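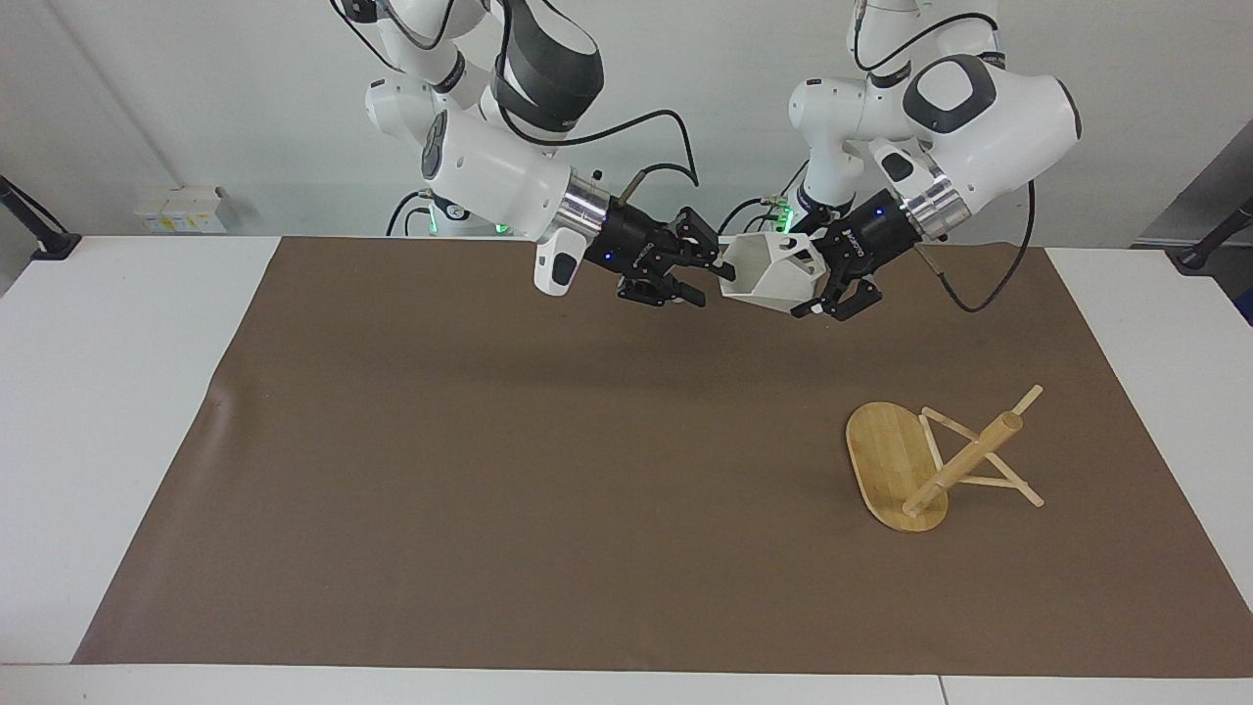
4. What the Stand Contributes

4.1 The claim

Small plant holders are now often sold in two parts, a light vessel and a separate stand. The case for the stand is made in nearly the same words wherever it appears. It raises the vessel off the surface, lets air pass under it, protects the table, and gives a narrow-footed shape a broader footing. Vasano prints all of this on its box. Verstraete (the retailer, no relation to the design office of that name) adds that the pair can be set up in 90 seconds without instructions. Earlier work on home goods has tended to accept these statements as a starting point and then ask which stand shape does the job best.

We doubt the starting point. In the trade material we collected, we could not find one comparison between a vessel on its stand and the same vessel placed directly on a table. What we found were comparisons between stands, and a fair number of photographs of finished pairs near a window. A good stand may beat a poor one and still do nothing useful for the person who has to dust around it.

4.2 Materials

We used 6 sets, each with one vessel and one stand. The main set, shown in Figure 4, combines a white, hollow, faceted vessel with flat angular sides and an open top with a light wooden stand assembly. It is the set that drew the strongest opinions in our home visits, both ways, and we return to it more than to the others. The mat under it is brown paper, which we also used at home visits so that marks and scrapes would show.

The remaining five sets were chosen for variety of outline. Two came from Pronason, one from Brasus, and two were bought secondhand with no maker's name. We make no claim that they represent the market. Kevin Quintero, who did most of the buying, objected to the secondhand pair on the grounds that their joints had already been worked loose by earlier owners. We kept them for that reason. A stand that only behaves when new is of limited interest to anybody who owns one for more than a season.

We should also be plain about the word "planter." The faceted vessel was sold as one, but several people used it as a pencil cup, and one used it for spare keys. In what follows we write "vessel" unless soil was involved.

4.3 Home visits

Sets were placed in 46 households for three weeks, beginning in September. Each household received one set, boxed as sold, with the leaflet left in if there was one. People were told to use the vessel however they liked and to use the stand or not. We did not say which of these we were interested in. At the end of the period we visited, asked where the two parts were, and listened.

Asking where the parts are turned out to be a better question than asking whether the stand is useful. People who had put the stand in a drawer on the first evening still told us it was a nice idea. Some said they planned to get it out again. We recorded the drawer and gave little weight to the plan.

We had meant to sort the answers by set and by room, but the second of these fell apart quickly. Vessels moved. One household had it on a bathroom shelf for the first week, then in a hallway, then on top of a refrigerator, and the stand did not follow it after the first move. Any table of "rooms" would suggest a tidiness that the notes do not support, and we have left it out.

4.4 Setting up

The 90-second figure deserves a closer look than it usually gets. It seems to describe the time from having all the stand parts laid out, facing the right way, to having the vessel seated. It does not include opening the box, finding the leaflet, working out which way up the stand goes, or taking the vessel out again when it sits at a tilt. Most of the trouble people reported came from these uncounted steps.

With the faceted vessel the complaint was specific. A round pot can be dropped into a round opening at any angle. A vessel with flat sides has to be turned until its faces agree with whatever is meant to receive them, and people who did not notice this took a slight lean to be a fault in the stand. Several pressed down harder. One man sanded the stand. He was pleased with the result, although his wife pointed out that the vessel now leaned the other way.

Handling also matters more than the leaflets allow. An empty, hollow vessel with angular sides offers flat places to hold, but neighboring faces are not always where the second hand wants to go. People tended to pinch one side and then support the vessel from below with the other hand while they lined it up. This left no hand for the stand. If the stand shifted on the table, they had to put the vessel down and begin again. We mention this because the design literature often treats the stand as fixed during seating, and on a smooth kitchen table it is not.

4.5 Air, water, and the table

On the question of air beneath the vessel we have little to report, and we suspect the same is true of anyone who repeats the claim. A gap exists when a stand is used. Whether the gap does anything for a plant depends on whether the vessel has a drain hole, whether there is a liner, and how heavily it is watered. In many homes there was no plant. Where there was one, the owners could not tell us of any difference, and we would not have trusted them much if they had.

Protection of the table is a stronger claim, but it cuts both ways. Stands kept the vessel off the surface and put their own feet on it. On the paper mats we found scrape marks from feet as well as from vessels, and the scrapes from feet were narrower and deeper. A household worried about its tabletop would do as well with a saucer, or a folded cloth, and several had reached that view before we arrived.

As for steadiness, we tried a simple nudge test during visits, with a flat hand and a slow push. We are not satisfied with it. The push varied with the person doing it, and we stopped using it after the first 3 homes. The notes remain in our files, but they should not be cited as a finding by us or by anyone else.

4.6 What people liked

It would be unfair to leave the impression that the stands were disliked. They were liked a good deal, as things to look at. The pale wood next to the white faceted sides was praised by people who had no use for either part. A retired art teacher kept the vessel and stand side by side on a shelf, apart, and said that was how she preferred them. Another participant asked whether we had more stands, without vessels, as she wanted one for a candle.

These are good reasons to buy an object. They are different from the reasons printed on the box, and we see no cause to let the one set of reasons stand in for the other. If makers wish to sell a stand because it looks well under a pot, they could say so and skip the talk about air.

4.7 Limits

Three weeks is short. A stand that annoys in the first week may be forgotten, and therefore used, by the tenth. Our households agreed to take in a boxed object from strangers, and this probably makes them more patient than most. We also placed no more than one set in each home, so nobody could compare. Quintero has argued for a second round in which every household gets the same vessel and half get no stand at all. That would be a fairer test than ours, and it would cost less. Until it is done, we would treat the usual claims for stands as unproven, including the one about the table, on which we lean slightly in the makers' favor.

Related items
Saucers, trays, and the tabletop: a short review
Leaflets left in the box
Secondhand joints: notes on loosened wooden stands
Where small objects end up after the first week

Search this collection
Enter title, author, or keyword
Go

Contact the editors | Copyright and reuse | Back to top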